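Promero Two-Arm Counter Cell
Snack and sandwich handling for kiosks, canteens and small shops

Home > Equipment > Food counter > Two-arm cells

Sold and serviced by Zarnness
Page last revised 26 Mar 2022

Overview

The Promero counter cell is a two-arm unit for picking and placing packaged snacks, bottled drinks and sandwiches at a single service table. It is sold as a base package with options. Most buyers are adding it to a counter they already run, so this page is mainly about what to budget for and what to have ready before you order.

The cell does not cook, slice, wrap or heat food. It moves items from where they are stocked to where the customer or your staff will take them. If you want hot items included, you supply the warmer and we set the arms up to work beside it.

What is in the base package

Two arms with mounting frame
Two parallel grippers
One fixed overhead camera
Two wrist cameras
Control cabinet with emergency stop
Cable set and floor cover
Setup software, one seat
Operator manual, printed and on file

What is not in the base package

Table or counter top
Trays, baskets and display stands
Food warmer, cooler or bread rack
Payment terminal or ordering screen
Guarding for public-facing sites
Freight and unloading

We leave the table out because most sites already have one they like. Any rigid top will do if it doesn't rock and the surface is not highly reflective. A matte brown or gray top gives the cameras less trouble than bare steel.

Planning the table

Work out the table layout before you work out the price. The layout decides how many product positions we have to set up, and product positions are the largest variable in the quote.

Each position is one item type in one place. Six bottles of the same drink in a rack count as one position. The same drink in two racks counts as two. The base package covers 22 positions. Extra positions are charged singly and can be added later, but it costs less to do them at the first setup visit.

Keep one clear spot in the middle for the serving tray, where both arms can reach it. Tall items go to the back. Tiered stands are fine and save a lot of room, but clear acrylic is harder for the cameras to read than a solid color, so tell us if you plan to use it. We may ask for a strip of matte tape along the step edges.
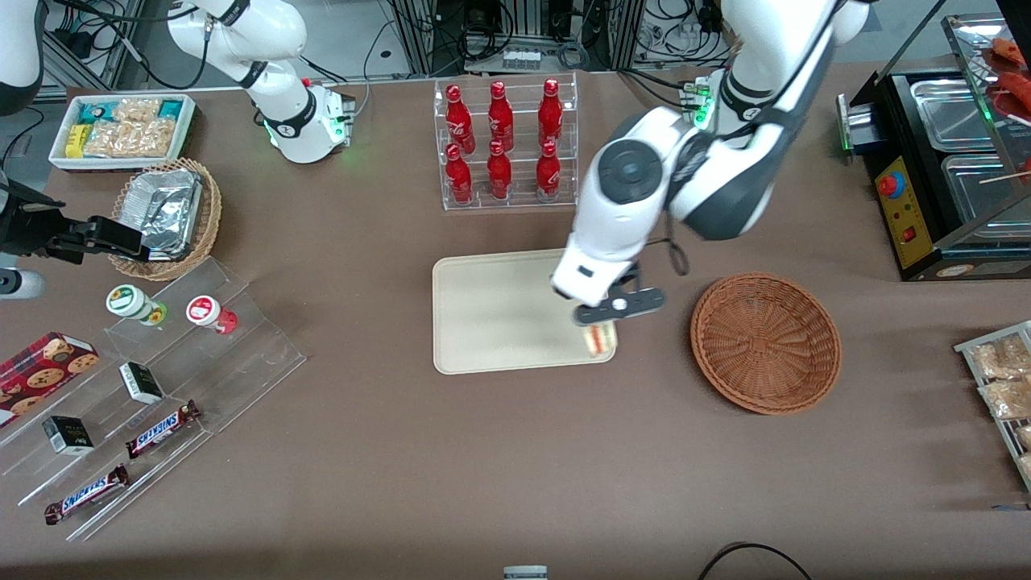
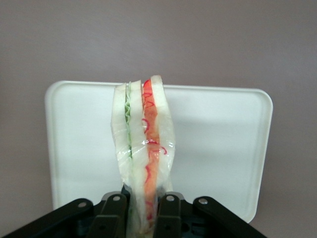

Does a wrapped sandwich need a special gripper?

The standard parallel gripper will lift most wrapped sandwiches, but soft bread marks easily, and if appearance matters to you we recommend pricing the soft finger set.

Gripper options

Standard parallel fingers - included. Suited to boxes, bars, bottles and firm packs.

Soft finger set - option. Silicone pads over the standard fingers, wider contact area. For sandwiches, rolls and anything in thin film. The pads are a wear item and should be carried as a spare.

Narrow finger set - option. For candy bars and small boxes standing close together.

Fingers are changed by hand with the hex key supplied. There is no automatic tool changer on this model. If your menu needs both soft and narrow fingers at once, fit one set to each arm and split the table accordingly. Items that only one arm can hold must be placed on that arm's side, which is another reason to settle the layout early.

Grip force is set per product in the software. Plan on an afternoon of trial picks for each sandwich type you sell. A new bread supplier or a thicker filling usually means doing it again.

Packaging

Clear film is the most common source of missed picks. It throws back light and the loose ends can catch on a finger. Wraps that are folded and sealed flat do better than wraps that are gathered or twisted. If you pack your own sandwiches, send us a sample of each kind with your inquiry. We return a short written note with the settings we would start from and any items we would rather not quote for.

Bags of chips or crackers can be handled if they are stood in a tray. Bags lying in a heap are not supported.

Budget lines

Prices depend on site and region and are quoted in writing. The lines below should all appear somewhere in your own plan, whether or not you buy them from us.

Base package
Extra product positions
Soft or narrow finger sets
Spare pads and one spare gripper
Counter, stands, trays and baskets
Guarding or light curtain
Electrical work
Freight
Setup visit
Operator training
Annual service
Waste stock during the first weeks

The last line is often missed. Set aside stock for trial picks and for items that get squashed while the settings are being worked out. For a small counter, 300 items is a sensible allowance. Bottles and boxes can be used over and over. Sandwiches can't.

Site requirements

Level floor, no carpet
Standard single-phase outlet on its own breaker
Wired network connection (wireless is not supported)
Steady overhead light, no direct sun on the table
Clear space of 1000 mm behind the frame for service access

Cables run down the back of the frame and along the floor to the cabinet. The cover supplied is for dry indoor floors. If staff will be walking across the run, order the heavy cover - it costs little and saves a return visit.

Cleaning

Fingers and pads come off for washing. Arm covers are wiped down with a damp cloth and a food-safe cleaner. Do not spray the joints or the wrist cameras. The unit is not rated for washdown and should not be placed in a wet prep area.

The cell is intended for wrapped food. For unwrapped food, ask your local health authority first and send us their answer with your inquiry. The standard fingers are not approved for direct food contact. The soft pads are available in a food-contact grade at extra cost.

Lead time and installation

Lead time is quoted with each order. Units ordered before the end of July are built in the summer run. Later orders go into the next one.

Installation is normally carried out by Lultent, our service partner. The engineer mounts the frame, checks the emergency stop, sets the product positions and hands over with a written record. Your operator should be free for the whole visit. Training is done on your own table with your own stock.

Support

Phone and email support is included during the warranty period. Remote support needs the wired network connection listed above. Spare parts are held at our Kirui warehouse.

Ordering codes

PR-277 Base package, two arms
PR-277-S Soft finger set, pair
PR-277-SF Soft finger set, food-contact pads, pair
PR-277-N Narrow finger set, pair
PR-277-P Extra product position, each
PR-277-H Heavy floor cable cover

Request a quote

Please send a sketch of the table with measurements, a list of items with pack sizes, and your power and network details. Photos of the counter from the front and from one side are useful. If you have a date in mind for opening, put that in as well.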